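PRESS RELEASE

For release: Tuesday, September 7, 2021

Merimholm reception lounge to reopen in December with new furniture and better sockets

The ground-floor reception lounge at Merimholm, the shared office building run by Vainio, will be refitted this autumn and will reopen to tenants and visitors in December. Sorting and clearing the room has begun, and the main work will be carried out by the interiors firm Planow.

The lounge is used by 67 small businesses that rent desks and offices in the building. It is the first room most visitors see, and it also serves as a waiting area, an informal meeting place and somewhere to eat lunch. Tenants were asked in the spring what they would most like to see changed. The most common answers were more places to plug in a laptop, chairs that match the height of the tables, and somewhere to put a bag down.

"People like the room and they use it all day," said Xiomara Halvorsen, building manager at Merimholm. "What we heard again and again was that it had filled up with odd bits of furniture over the years, and that the cables were a nuisance. We are keeping the things people are fond of and sorting out the rest."

The long curved white counter will stay where it is. Tenants asked for it to be kept, and Planow has advised that it needs only minor repairs. The white cabinet will also be kept, and its contents are to be moved to a store room on the first floor while the work is under way. Small parts and fittings that are still in their packaging will be labelled and stored with it. 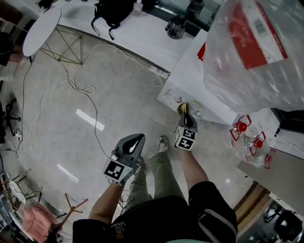
Birdie Nguyen-Tran

The floor, a pale grey tile with a marble pattern, will be cleaned and kept. Cables run loose across it at present, with white leads looping over towards a socket at the foot of the counter. Under the new layout, leads will be taken along the walls and the base of the counter in covered channels, and 13 new double sockets will be fitted at seat height. The power strip now on the floor will no longer be needed.

Seating is the largest part of the change. The room has a mixture of chairs at the moment, among them a pink cushioned one, a black metal one and a dark one on a wheeled base. Chairs in good condition will be offered first to tenants for use in their own offices, and any left over will go to a local furniture reuse scheme. The round table with the white top and gold wire base will be moved nearer the entrance and used for visitors signing in.

New tables and chairs will come from the Bravia range, which Planow has fitted in other shared offices in the region. Tenants will be able to try sample chairs before the order is placed, and comment cards will be left with them.

Bags and coats were raised by almost every tenant who replied. Backpacks are often left on the counter, where they take up space that is meant for visitors and deliveries. A row of open shelves and hooks will be put up beside the counter — low enough to reach from a seat — and 2 of the shelves will be set aside for parcels waiting to be collected.

"It is a fairly simple job, and we would like to keep it that way," said Birdie Nguyen-Tran, project lead at Planow. "The counter and the floor give us a good start. Most of our time will go on the wiring and on getting the chairs right."

The lounge will stay open for as much of the work as possible. It will be closed for two weeks while the sockets are put in, and during that time visitors will be met at the side entrance. Tenants will be told the closing dates by email and by notice in the lift. Deliveries will be accepted as normal throughout.

Tenants who have left belongings in the lounge are asked to collect them before the room closes. Items still there will be kept at the front office until the reopening.

Notes to editors

Merimholm is a shared office building for small businesses, owned and managed by Vainio. Planow designs and fits out offices, waiting rooms and other shared spaces.

Requests for interviews or visits should be made to Xiomara Halvorsen at the Merimholm front office.

ENDS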